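Subject: Re: [Clitemton-Letters] Is anyone still writing by hand?

On 6 September 2026, a list member wrote:

> I've fallen way behind on my letters and I'm tempted to just type them all this winter. Does anybody mind getting a typed letter? And what are you all using for paper these days? The Rajput pad I liked has gone up again.

I don't mind typed letters one bit! My oldest pen pal has typed hers for years (on a machine that drops every other "e") and I'd know them anywhere. Type away, and just sign it by hand at the bottom if you feel guilty.

I'm still a longhand person myself, but I do a rough draft first or I wander off and repeat myself. In August I went back through my log and found I'd sent 387 letters since joining this list – no wonder my desk drawer won't close.
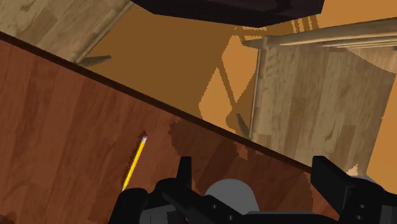
As for paper, I gave up on Rajput last year too. I've been buying the plain Ollance pads, 50 sheets, no lines, and they take fountain pen ink pretty well as long as you don't use a really wide nib. The Ramunau ones are prettier but the ink shows through and then you can only use one side, so a long letter gets fat and needs 2 stamps. I learned that one the hard way with a friend overseas.

If you're behind, try postcards for a month. People are so happy to get anything at all, and you can do three over a cup of coffee.

Also, is the address swap still happening this fall? I moved and I think the old list has me at number 300, same street, wrong end. I'd hate for somebody's letter to go to the dentist.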